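Karthikeyan Achari
I said last night I'd write something about boxes and a few of you took me seriously, so, fine, a thread about boxes. Mostly about the leaflets that come in them. Get a drink, I do go on.

My mother kept every instruction sheet that ever entered our house. They lived in the drawer under the phone, folded in quarters, and when she moved in October my sister and I went through all of it. There were 47 of them. A few were for things we'd owned when I was in second grade and a couple were for things none of us could remember owning at all!

I used to tease her about it. Then in my first year of packing orders at Fairclough I got put on returns, and about half of what came back to me had a leaflet still folded the way it went in, never opened out once. I thought about that drawer a lot that year.

So now I have opinions. The sheet goes in last, on top, where a hand meets it first. Put it underneath and it stays in the box, and the box goes out with the recycling, and a month later somebody is writing you a very polite email asking how the lid comes off.

I also like a shallow tray for anything small (I know the Prerden people swear by their deep cartons, and we've had this argument over many lunches). With low walls you can see the bottom from where you're standing. You don't have to tip anything out or go feeling around in the corners.

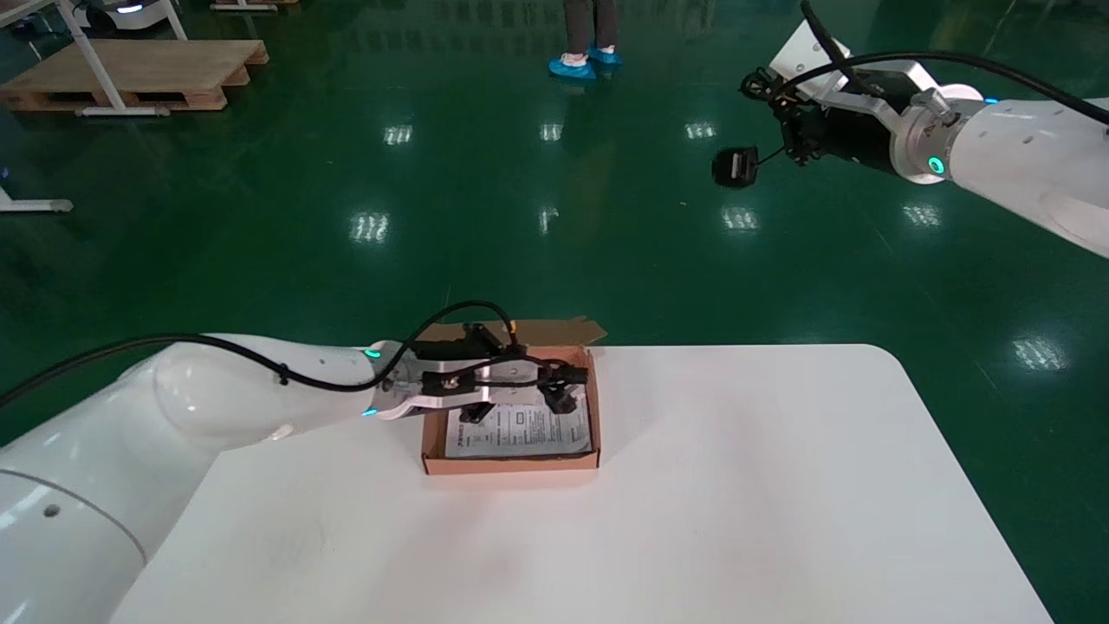 Shallow cardboard tray, leaflet inside, flap up at the back.

I have a soft spot for plain brown cardboard like that. The torn edge on the flap doesn't bother me one bit. I've spent whole afternoons making boxes look nice and I can't say one person ever wrote in about it, whereas they do write in when the print is too small to read.

Which brings me to print. Small black type with diagrams squeezed in between is how most of them come, and I understand why, paper costs money and so does folding it. But my eyes are 54 years old, and I'd gladly take a second sheet if it meant I could read the first one without walking over to the window.

The best leaflet I ever saw came with a Mulham shelf kit. It had 7 steps, one drawing to each step, and a lot of white space all around. I built the thing in an evening with the radio on and only put one side on backwards – my fault entirely, the drawing was very clear.

Anyway, my own drawer is getting full now. My sister opened it looking for a pen when she came by and gave me such a look. I told her the Carulach kettle one was staying whatever she said, it has the descaling instructions on the back.

If you keep yours too, tell me where. I'm thinking of moving mine into a binder.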